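README for the Romthorpe desk-tidying set

I put this together because I kept getting the same four questions by email, and I'd rather write the answers once. It's a small collection about a small subject: a desk, the few things that live on it, and what it takes to put them back where they belong. If you came looking for whole offices or filing cabinets, try the Kirnosstead set instead (same folder layout, much bigger rooms!).

What's in it

There are 381 sessions in the main folder and 17 more in a folder called "odd". The odd ones are fine to use, I just couldn't decide what to call the end state. Each session is one go at the desk, with a plain text note saying which things were out, where they were meant to end up, and whether I was happy with the result. My notes get shorter as the numbers go up. Sorry, I was tired by December.

The things are the usual desk stuff. A lamp, a mouse pad, and whatever else the note for that session lists. I kept it small on purpose, because the first version (I called it Awan, don't ask) had so much clutter on the desk that I couldn't tell my own "before" from my "after".

The lamp

The lamp gets its own section because it's the thing people ask about most. In the notes, "lamp home" means the far edge of the table, toward the middle. The base is what I measure from, never the head, since the head tilts and the base doesn't.

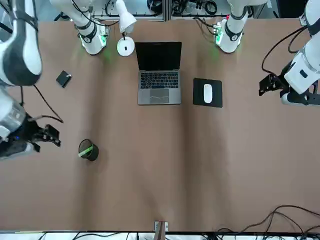

White desk lamp at the far edge, with its head tilted up.

If a note says "lamp out" then it was meant to start somewhere else, and moving it back was part of the job. Sessions 1 to 17 use "light" for the same thing — I changed my mind about the word and never went back.

The tabletop

I wanted one plain color under everything and settled on brown. White things show up nicely on it, and it doesn't fight with the rest. It does have a bit of a sheen, so if you're sorting by color you'll want to allow for paler patches toward the center. I've been asked for a version on a patterned cloth. Maybe one day, but I'd have to iron it.

"Clear" in my notes means the desk objects are away from the middle of the table. It doesn't mean clean, and it says nothing about cables. I never tidy cables in this set and they don't count for or against a session.

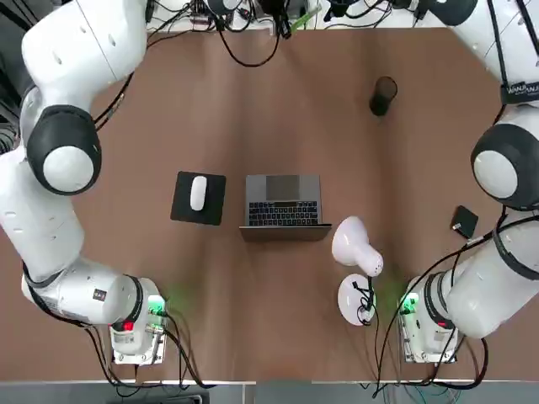 Hanne Saarinen wrote back after trying the notes and said that "clear" and "tidy" ought to be two separate words, as she'd happily call a desk tidy with the mouse pad right in the middle of it. Fair point! I've added a "tidy" line from session 479 on in the Rindport copy, and I'll fill in the older ones when I get a rainy week.

Known problems

The Rindport copy runs to session 782 because it includes the Awan leftovers. Don't mix the numbering with the main folder. A few notes say "left" when I meant my left, standing at the near side. Jouko Räsänen sent me a list of those and I've fixed all but two.

Last edited June 3, 2018. Use it for whatever you like, and send me your corrections with the session number in the subject line.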